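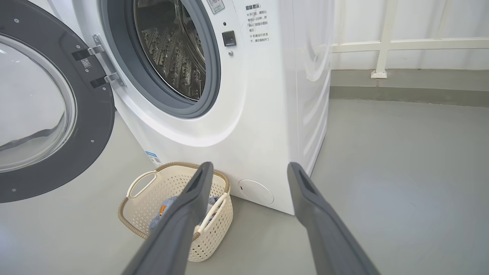 1. What the project was

Check-in alarms for guards who work nights alone. Group of four: Ivan Shevchuk, Ngozi Wike, Suleiman Olaniyan, Asabe Briggs. Supervisor Mirjam Hubmann. Module wanted a "live workplace problem with a named host", ours was the security office at the Plandinton retail park, who were very patient with us.

Guards there do single cover from ten at night until six. The existing rule is that they ring the control desk every hour. If no call comes, the desk rings them. If they don't pick up, someone drives over. On paper fine. We wanted to know how often the call is late, why, and whether a cheap handset prompt makes any difference.

2. Background, short version

Most of the reading was employer guidance on lone working. It agrees on a lot: do a risk assessment, have a way to raise help, make sure somebody is listening at the other end. Much less on what interval to use. Two of the guides we read just say "regular". Asabe did a longer review but we had 2000 words for the whole report so it is in Appendix B.

There are proper commercial devices with man-down sensors (goes off if the wearer is lying flat and not moving). Too dear for us, budget was 300 pounds for everything including bus fares.

3. Kit

Skovico handsets, second hand, the plain ones with one big button. Messages went through Ojo, the little server program Suleiman wrote for last year's module and had to half rewrite for this. Handset buzzes every 20 minutes, guard presses button, Ojo writes a line in the log. Press missed — buzzes again louder. Missed twice, control desk gets a text.

Ngozi made the belt clips. First version snapped when you sat down in it. Second version is ugly but holds.

4. Method

Two phases. First phase, watch and log only, guards use the hourly phone call like they always have. Second phase, handset as well as the phone call. We were not allowed to take the phone call away, and quite right.

Before each phase a briefing in the gatehouse, Wednesday evening before handover. Consent forms signed, guards could stop at any point. One did, he didn't like the buzzing. His data is taken out.

Control desk filled in a paper sheet as well so we could check the Ojo log against something. Handwriting was a problem. Ivan typed it all up.

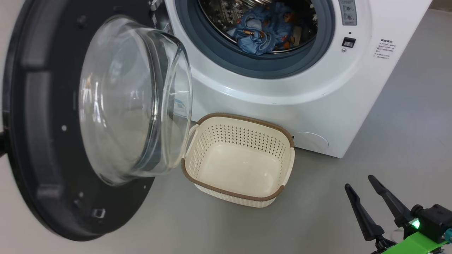
Fig. 1. Front-loading washing machine, door open.

5. Results

859 prompts sent in the second phase, all in the log. Full table in Appendix A. In words:

Late phone calls in phase one bunched up between three and five in the morning. We expected tiredness. The guards said it was mostly the back fence, where there's no signal, and the walk round it falls at that time. So the lateness was about the route and the rota, and partly us not asking sooner.

With the handset the gap between contacts came down a lot, as you would expect when you go from hourly to three times an hour. Missed first buzzes were common near the loading bays (noise). Missed second buzzes were rare and every one was traced to a flat battery or the back fence.

No real emergency happened in either phase so we can't say anything on response to one. We did a staged test where Ngozi ignored both buzzes on purpose. The desk got the text and rang her. Only one test though, should have been more.

6. What guards thought

Short interviews, notes not recordings. Mixed. Older hands found it a nag. Two newer guards liked it, one said it felt like someone was there. Nearly everyone asked if management could see where they were. No, the handset has no location in it, but we should of put that at the top of the briefing sheet instead of page two.

Control desk staff liked having fewer phone calls to chase but didn't want another screen. Greltanum, the rota software they already have, can take in text alerts apparently. We ran out of time to try it.

7. Problems

Batteries. Wrong charger bought first time.
Ojo clock drifted by a few minutes in the first week, log corrected by hand, marked in Appendix A.
Small group of guards, one site, winter only.
Guards knew they were being studied and probaly pressed more than they would otherwise.
Phase two had an experienced desk supervisor on most nights, phase one didn't.

8. Recommendations for the host

Fix or work round the signal gap at the back fence before buying anything. Move the fence walk so it doesn't sit on top of the hourly call. If handsets are bought, let the guard set a longer interval while in the gatehouse — the buzzing there annoyed people for no gain. Spare battery on the gatehouse shelf, checked at handover. Run a staged missed check every month and write it down.

9. Who did what

Ivan: data entry, tables, sections 4 and 5. Ngozi: clips, staged test, section 6. Suleiman: Ojo, handsets, section 3. Asabe: reading, ethics form, everything else. Thanks to Mirjam Hubmann for reading the draft in January and to the night team at Plandinton for the tea.

Appendices A and B handed in seperately.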